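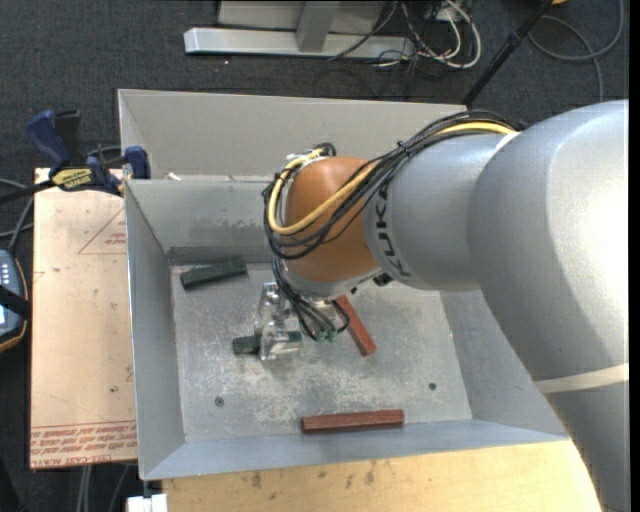 Bin work with the arm: gripper at a green block, red blocks beside it.

About Erketti

Erketti is a small company in Bovside. We make and rent out the Hijazi kit, a package for shops that want a robot arm to take parts out of a bin, one part after the other. We also do trial picking as a service, for customers who want to see their own part in a gripper before they spend money.

The company was started by Rasha Hourani and Tamer Khasawneh. They met at a packaging plant, where Rasha was responsible for maintenance and Tamer wrote the programs for the cells. The plant had a robot which could place a carton very exactly, but each carton had to be put in front of it by a person. Both of them found this a strange way to use a machine and a strange way to use a person. They talked about it on the bus for a long time before they rented a room.

The room is in the old Mastbridge warehouse, built in 1881, behind the river road. The walls are thick and the summer is bearable inside. The freight elevator is slow, so please tell us before you send something heavy.

What the Hijazi kit is

The kit is made for people who already own an arm or have the use of one. We do not sell arms. In the kit there is a two-finger gripper with metal fingers, the bracket to fix it to the wrist, the cables, a bin with sloped sides, the picking program and a printed manual of 51 pages. The manual is written by Tamer and corrected by Rasha, and it is shorter than it used to be.

We give much attention to cables. On a picking job the wrist turns more than on most other jobs, and it goes down into a bin with walls on every side. A cable that is too short will pull on its connector. A cable that is too long will touch the parts. In our trials we run the cables along the outside of the arm with a loose loop at the wrist, and tie them where they must not wander. When we install at your place we do the tying ourselves on the first day and show your people how to do it again, because the ties will be cut one day when somebody changes the gripper.

The kit can be rented by the month or bought. Customers who rent first can take the rent off the price, up to 1000 dollars. Installation in Bovside and the towns near it is included. For longer distances we ask for travel costs.

How a trial works

You send us parts, or something of the same size and shape if the parts are secret. We put them in the bin and write down each attempt: was the part gripped, was it lifted, was it dropped, did the fingers touch a wall. A normal trial has 486 attempts. Customers ask where the number comes from. It is the number which Rasha could fit on the record sheets she had printed for the first customer, and after that we kept it so that the results can be compared with each other.

Before the customer's parts we always do a session with plain colored blocks. Long blocks are a good test of a gripper. If one lies flat in the middle of the bin, it is easy. If it leans, or if it lies close to a wall, the fingers must come in at another angle and there is less space for them. Most of the improvements in the picking program came from blocks near the rear wall, and Tamer still begins there when he has a new version.

After the trial you receive the sheets, the video and a letter of one or two pages. In the letter we say if we would buy the kit in your place. Sometimes we would not. Soft bags, thin sheets and parts that hook into each other are difficult for two fingers, and we prefer to say it in the letter than on the telephone three months later. A trial costs the same if the answer is yes or no.

The workshop

Visitors are sometimes surprised that it looks like a workshop and has no showroom. We clamp bins with the same bar clamps that a carpenter uses, because a bin has to be moved often during a trial and put back firmly. The metal floor of a bin gets scratched from the work. We do not polish it for visits - a customer's bin will look the same after some weeks, and the program has to deal with a scratched floor as well as with a new one.

Trials are done Monday to Friday. Wednesday afternoon from 2 p.m. is open for visitors, and you may bring a few parts in a box and we will try them without paperwork. It is only a first look and does not replace a trial. Please wear closed shoes and stay outside the marked line when the arm is on.

Who we are

Rasha Hourani takes care of the hardware: brackets, fingers, bins and everything with a screw in it. If you call with a mechanical question she is the right person. She also makes the trial schedule.

Tamer Khasawneh writes the picking program and the manual, and teaches the training day. The training is one day for up to four people and is held at your own cell, on your own parts. He asks that at least one person from the night shift takes part, if you have a night shift.

In June we close for two weeks. Rented kits are still supported in this time by telephone, in the mornings.

What we are working on

At present we are making longer fingers for deep bins. They reach the bottom better but they bend more, and the grip on heavy parts is not yet as we want it. We are also rewriting the part of the program that decides which piece to take first when several lie near each other. Customers with a rented kit get new versions free of charge. Customers who bought the kit get them free for the first year, and then for a small fee that is written in the price list.

If you are not sure whether your job is a picking job, write to us with a photo of the bin as it looks on a normal day. A tidy bin does not help us much.

Comments (4)

dgreer_tooling
We had the trial done in spring with cast brackets. The letter said no for the small ones and yes for the big ones, and that matches what we see on the floor. Would like to know when the longer fingers are ready.

Erketti
Thank you for writing. Not before the summer closing. We will send you a set to try when Rasha is satisfied with the bending.

marlene p.
Can the kit be used with a bin that has straight walls? Ours are all straight and we have lots of them.

Erketti
Yes, but more parts will stay in the corners. Bring one on a Wednesday and we can look at it together.

Related pages
Hijazi kit: price list and rental terms
How to prepare parts for a trial
Tying cables at the wrist, step by step
Training day: what your team should read before
Finding us at the Mastbridge warehouse

Contact: Erketti, Mastbridge warehouse, Bovside | © Erketti, all rights reserved | Back to top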